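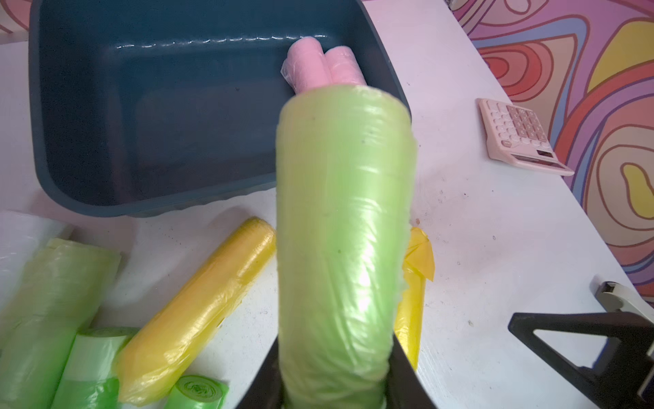 A roll of green plastic bags, held upright, with a blue tub behind it.

Progress report to the Stidmont Fund
Grant: Parish Records and Oral History, Padilla Valley Churches
Submitted by Jocelyn Panganiban, 3/9/26

Work since the last report has gone mainly into the baptism and marriage registers. We have now scanned 426 volumes and loose bundles from the parishes that signed the access agreement. Indexing is behind scanning. Milagros Sison has finished the Spanish-language entries up to the flood years, and the Latin ones are waiting on a second reader.

Interviews: 49 recorded, against a target of 60. Bakari Lema ran most of them, in church halls or at people's homes. The subject that comes up most is the move of the patronal feast out of the street and into the churchyard, and whether that changed who took part. Several older members of the Vameck congregation asked to be interviewed in pairs, so those recordings run long and cost more to transcribe.

Two parishes have not yet returned the access form. One has a new pastor, who wants to read the registers himself before he decides. We have agreed to wait until September and have moved his parish to the end of the schedule.

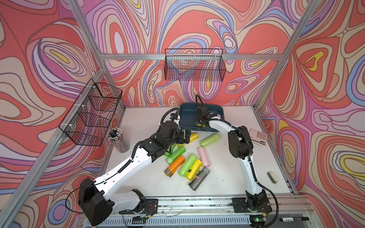
Two robot arms at a white tabletop, with wire-mesh baskets hung on the patterned walls.

Public program: Consolacion Gatchalian gave the first of the evening talks, on lay confraternities and burial societies. The discussion afterward was mostly about whether the societies' account books count as church records. Our agreement with the parishes does not mention them. We would like the Fund's view before we accept any — three families have offered.

Budget: spending is on plan except for transcription, which is over by $800. We propose to cover this from the travel line, where we have underspent. No change to the total is requested.

Next period: finish the remaining interviews, clear the Latin entries, and send the draft finding aid to Maribeth Pangilinan for review. The second talk, on hymn books and who paid for them, has a speaker but no venue yet.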